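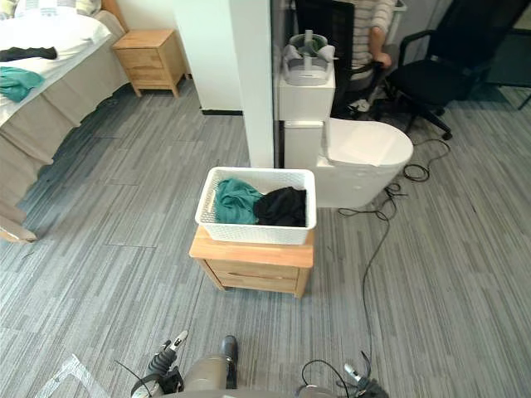 Department of Textile and Apparel Studies, Clevine College

Chapter 4
Moisture and Fibers

4.1 Introduction

A textile in ordinary use is never completely dry. Bedding, clothing and floor coverings all hold some water taken from the air, and the quantity changes whenever the air changes. A cotton sheet stored in a damp closet weighs more than the same sheet stored in a heated room. The difference is too small to feel by hand but large enough to matter in a laboratory, where a fabric may be bought, sold or rejected on the basis of its weight.

Chapter 3 dealt with the shape of fibers and the way they are packed into yarn. This chapter deals with what happens when water enters that structure. It covers the terms used for moisture content, the difference between water held inside a fiber and water held between fibers, the effect of moisture on strength and size, and the basic drying curve. Finishes that repel water are left to Chapter 9.

4.2 Terms

Two quantities are in common use, and they are often confused. Moisture content is the mass of water in a sample divided by the total mass of the sample, water included. Moisture regain is the mass of water divided by the mass of the sample after oven drying. Both are given as percentages. Regain is always the larger of the two, although for fibers that take up little water the gap can be ignored.

Take a specimen that weighs 216 g as received and 200 g after drying. The mass of water is 16 g. The regain is 16/200, or 8.0 percent. The moisture content is 16/216, or 7.4 percent. A report that gives only "moisture, 8 percent" is incomplete. Students should state which quantity is meant every time a figure is written down, including in rough notes.

Relative humidity is the amount of water vapor in the air compared with the most that air could hold at the same temperature. Regain depends mainly on relative humidity and to a lesser degree on temperature. For this reason specimens are left in a conditioned room before testing. In the exercises in this book the conditioning period is 24 hours unless another period is given.

4.3 Absorbed and Trapped Water

Water enters a fabric in two ways. In absorption, water molecules pass into the fiber itself and attach to sites along the polymer chains. Cotton, linen, wool and rayon have many such sites. Polyester and polypropylene have few. In capillary uptake, liquid water is drawn into the narrow spaces between fibers and between yarns. This second process depends on the size of the spaces and on how readily the fiber surface wets. A polyester fabric can therefore carry a good deal of liquid while its fibers remain nearly dry inside.

The distinction explains much of what is seen in washing. A spin cycle removes water from the spaces. It has little effect on water held within the fiber, which must be driven off by evaporation. Two fabrics of equal weight, one cotton and one polyester, may leave the same spin cycle with very different amounts of water still to be removed.

Wool is a special case. The outer scales resist liquid water, so a drop may sit on the surface for some time, yet the interior takes up vapor more readily than cotton does. A wool blanket can hold a large mass of water vapor and still feel dry to the hand.

4.4 Hysteresis

If regain is plotted against relative humidity, the result is an S-shaped curve. A fiber that is gaining water follows one curve and a fiber that is losing water follows another, slightly higher one. At the same humidity, a specimen that reached balance from the wet side holds more water than one that reached it from the dry side. This effect is called hysteresis. Test methods usually require that specimens approach balance from the dry side – a rule that is simple to follow but often skipped in student work.

The data used for the plots in this chapter come from the Prurkby series, a set of 567 weighings made on plain-weave cotton, wool and polyester. The tables are in Appendix B. The Hinda balance described in Chapter 2 is suitable for repeating any part of the series.

4.5 Key Terms

absorption
capillary uptake
conditioning
hysteresis
moisture content
moisture regain
relative humidity

Before going on to Section 4.6, readers should review the oven drying procedure in Section 2.7 and the notes on closed weighing bottles that follow it.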